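The Case for Keeping the Small Repair Counter

Local government in this country has become skilled at collecting what households discard. It has been far less willing to support the people who might have kept those goods in use. The proposed closure of the repair counter at the Garkine transfer station is a modest matter in budgetary terms, and it deserves more scrutiny than it has received.

The counter opens 2 mornings a week. Over its last year of operation it accepted 652 items, chiefly kettles, lamps, prams and garden tools. Council officers have compared this figure with the tonnage passing over the weighbridge and found it negligible. The comparison is a poor one. A repaired kettle weighs very little, but its owner has been spared the price of another, and the council the cost of handling it.

Neighbouring Tota reached a different view. Its library lends tools and sets aside a bench for mending, and the programme has been written into the operating budget for 6 years. The officers' paper does not mention it. Nor does it mention Varela, where a similar counter was closed and residents were directed to commercial repairers in Clondetti, a return trip few people will make for a toaster.

There is also the question of skill. Competence in soldering, sharpening and sewing is acquired by watching someone else do it, and the places where a resident may do so without enrolling in a course are few.

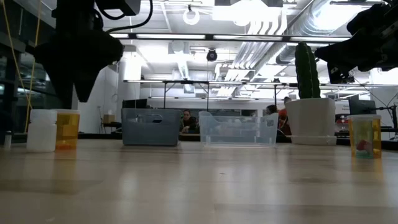

Councils are entitled to ask what a service costs. They should ask with equal care what its removal will cost, and who will bear it. Pensioners and renters, who made up much of the counter's custom, are seldom heard at budget hearings. The council should defer its decision until February, publish the figures on which the officers relied, and invite Tota to report on its own experience — including the parts that have not gone well.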